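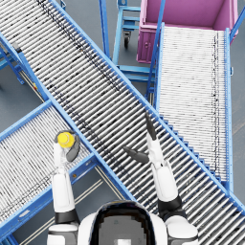

About Kincaid Gutter & Drainage

Kincaid Gutter & Drainage puts up gutters, takes down gutters, and spends a surprising share of its working life explaining where water goes. We work on houses, small apartment buildings, churches and the occasional barn. If rain lands on it and ends up in your basement, we would like to hear from you, preferably before the carpet goes in.

Who Kincaid was

There is no Kincaid on the payroll. The name came with the truck. Leopold Steiner bought the truck, two ladders and a seamless gutter machine from a man who was moving somewhere dry, and the lettering on the doors was in better shape than the engine. Repainting would have cost more than the ladders. So Kincaid it stayed, and Leopold has been answering to "Mr. Kincaid" on the phone ever since. He has stopped correcting people unless they are writing a check.

That first truck is gone. The doors are hanging in the shop, one on each side of the coffee maker.

Roscoe Brannigan joined a few years later, after calling to complain about a downspout. His complaint was that it emptied onto his front steps. He was right, and he had drawn a diagram. Leopold moved the downspout and offered him a job, and Roscoe now does most of our estimates. The diagrams have gotten better. You will get one with your quote whether you ask for it or not.

What we do

Seamless aluminum gutters, formed at your house in one piece for each straight run. We carry 30 colors. Most people look through all of them and choose white.

Half-round gutters and copper, for older homes and for people who enjoy watching metal change color slowly.

Downspouts and extensions, including moving the ones that were put in the wrong place by somebody else, or in a few cases by us.

Underground drain lines and dry wells. This is the part of the job that involves shovels and your lawn. We cut the sod, set it aside, and put it back. It will sulk for a couple of weeks and then recover if you water it.

Fascia and soffit repair. When a gutter has been leaking behind itself for ten years, the board it hangs on tends to have the texture of cake. We replace what is bad and leave what is good, and we take photos of both so you don't have to climb up and check.

Cleaning, twice a year or whenever you start seeing maple seedlings up there.

What we don't do

We don't do roofs. We get asked a lot, usually while standing on one. If we see lifted shingles or cracked flashing we'll tell you, and then you should call a roofer. We don't take a cut for sending you to anybody, so the list we hand out is short and has a few blunt remarks penciled in the margin.

We also don't sell gutter guards to everyone who calls. Guards work well under some trees and badly under others. Pine needles in particular regard them as a place to sit down. If you have three big pines over the house, a cleaning plan will probably serve you better, and Roscoe will say so even if you already have your wallet out.

How an estimate goes

You call or send us a note with your address. Roscoe comes by, walks all the way around the house, and looks at the ground more than you might expect. He'll ask where the puddles are. He'll ask to see the basement, and he has seen worse basements than yours, so please don't tidy it for him. Then he measures, draws, and gives you a written price, good for 30 days.

You don't need to be home for the outside part. You do need to put the dog in.

There is no second visit from a manager with a special discount that expires at dinnertime. The price is the price. If the price turns out to be wrong because we measured badly, that is our problem, and it has been our problem more than once.

The Zaltaveo years

Longtime customers may remember that we were briefly called Zaltaveo Exterior Solutions. A consultant felt that Kincaid sounded old-fashioned. For one spring and most of a summer we answered the phone with a word that none of us pronounced the same way. Customers asked if we had been bought out. One asked if we were a pasta place. We went back to Kincaid and still have a box of the shirts, which make good rags.

Where we work

Our shop is in Jerklow, behind the feed store, and we cover the town and most of the county around it. We'll go as far as Brandonon for full replacements and drain work. For a single loose elbow on the far side of the river, we'd honestly be charging you for the drive, so call us first and we may be able to talk you through it with a screwdriver.

The busy season starts the moment the leaves come down and ends when everyone forgets about them. If your schedule is flexible, February is a good time to book. We're bored, the ladders are lonely, and you can have nearly any slot you want, weather permitting. Weather does not always permit.

The crew

There are two installation crews and one drain crew. Everybody who goes up a ladder is an employee of ours, insured, and trained on our own shop roof, which has the best-hung gutters in Jerklow as a result of being rehung so often.

Warranty

We stand behind our installation work for as long as you own the house. If a seam drips, a hanger lets go or a run starts holding water, we come back and fix it. We do not cover falling limbs, basketballs, or your brother-in-law leaning a ladder on it. We will still come and look, and we'll try to be nice about the brother-in-law.

Getting in touch

The office is open mornings, and the machine picks up after lunch. Leave your name, your street and a sentence or two about what the water is doing. If it is doing it right now, say that first.

Page last updated 7/13/26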